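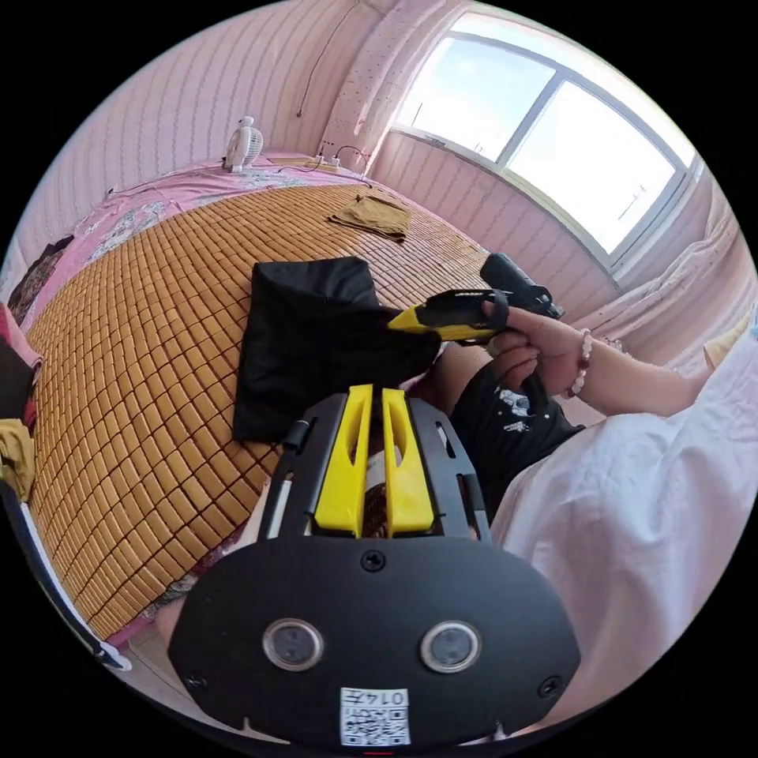
Equipment Planning for Automation Projects
Unit 4: From Task List to Purchase Request
Handout for students, 8 November 2018

Purpose of this unit

Units 1 to 3 dealt with describing a task, choosing a method and estimating labor. This unit deals with the equipment budget for a data collection project that uses hand-held grippers. Students will prepare a purchase request of the kind reviewed each October by the Ovholm equipment office. The request form is at the back of the course packet.

The task used throughout this unit is handling cloth in ordinary rooms: picking up, folding and stacking towels and small garments. It is a useful planning case. The tools are fairly simple, but the supporting items are numerous and are often left out of first drafts.

1. Start from the session

A budget should be built from one complete working session. Write down everything the operator needs from arrival to departure, including power, storage and transport. Only then multiply by the number of sessions and sites.

The reference plan for this unit, known as the Katene plan, calls for 238 sessions in private homes. Each operator works with a pair of grippers, one for each hand. The plan requires 4 complete pairs to be in service at any time. Spare units are budgeted separately and should never be counted toward this figure.

2. Cost groups

Enter every item under one of the following groups.

Tools: grippers, cameras, mounts, carrying cases.
Wearing parts: fingers, screws, springs, straps, lens covers.
Power and storage: batteries, chargers, power strips, memory cards, drives.
Task materials: towels, cloths and garments bought for the project.
Site costs: payments to households, travel, cleaning.
Labor: operators, data checking, repair time.

Gripper fingers belong under wearing parts even when the first set is delivered with the tool. The first set is a tool cost; all later sets are not. Requests that combine the two will be returned.

3. Labeling and inventory

Each gripper must carry its own number, and that number must appear in the inventory before the tool leaves the building. Budget for labels, a label printer or access to one, and the staff time needed to keep the list current. When a tool is repaired with parts from another, both entries must be changed on the same day.

4. Conditions at the site

Homes differ from laboratories in ways that affect cost. Work may be done at a table, on a bed or on the floor. Outlets may be few or already in use. Strong sunlight from a window can affect image quality, and the plan should allow for sessions that have to be repeated. The Katene plan allows for 41 repeat sessions in addition to the original number. Students may propose a different allowance but must defend it in writing.

Household furniture and bedding are not project equipment and should not appear in the request. If the plan requires a particular work surface at every site, that surface must be purchased, listed and transported.

5. Buying, borrowing and building

Three sources are open to most groups. A finished tool from a supplier such as Torkmont costs more per unit and arrives with a service agreement. A tool built in the workshop costs less in parts but draws on repair labor for the life of the project. Tools may also be borrowed through the Preten equipment pool, subject to its calendar. Borrowed tools cannot be modified, and this rules them out where the finger design is still being changed.

Compare the three over the full length of the project. A comparison of purchase prices alone will not receive credit.

6. Timing

Orders should be placed in two stages. The first covers one pair of grippers with all supporting items and is used for trial sessions. The second covers the remainder and is released after the trial report has been accepted. Unit prices for the second stage should be obtained in writing at the time of the first.

Assignment

Prepare a purchase request for the Katene plan using the form provided. Attach a one-page statement covering the following points:

The source chosen for the grippers, with a full-term cost comparison.
The number of spare units and sets of fingers, and how each was reached.
The allowance for repeat sessions.
Any item that could be delayed to the second stage without affecting the trial.

Show all working. Amounts should be rounded to the nearest dollar in the final column only.

Reading for Unit 5: course packet, sections on depreciation and disposal.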